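Moving house at 71, and what to do with the plates

Vidar Rustad lived in the same house in Clerkville for most of his adult life. In March he sold it and took a one-bedroom apartment in Skesterstead, closer to his daughter. He says the selling was the easy part.

"The agent did that. I signed where she told me to sign," he says. "Then I opened the attic."

The attic held his parents' furniture, his own college papers and a dinner service his mother had brought over from Jorkholm. He had budgeted $400 for supplies and a rental truck. He ended up spending almost $1000, most of it on a second truck.

"I measured the couch. I never measured the doorway," Rustad says. "So the couch went back, and that was another day with another truck."

He began with the books. He kept 50 and gave the others to the library sale, which he says he regretted for a week and then forgot. The clothes took an afternoon. The kitchen took much longer, mainly on account of the dinner service.

His neighbor Heiðrún Kragh had moved twice in three years and came over to help. She made him stand the plates on edge in the boxes, the way she had learned to do it after losing a stack of her own.

"Flat, they carry each other's weight," Kragh says. "And people fill the box too full and then can't lift it. I told him small boxes for anything heavy." 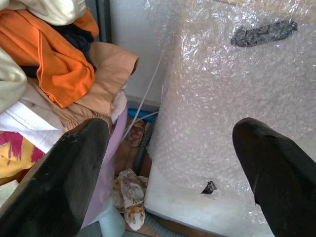

Rustad says he bought too much tape and too few small boxes, and had to go back to the store on the last morning. One gravy boat lost its handle. He glued it and uses it for pens.

Asked what he would change, he says he would start a year earlier and label the boxes on the side, where the writing can be read once they are stacked. He still has four he hasn't opened.

"My daughter says if I haven't needed them by now, I should give them away," he says. "She may be right. I'd like to look first."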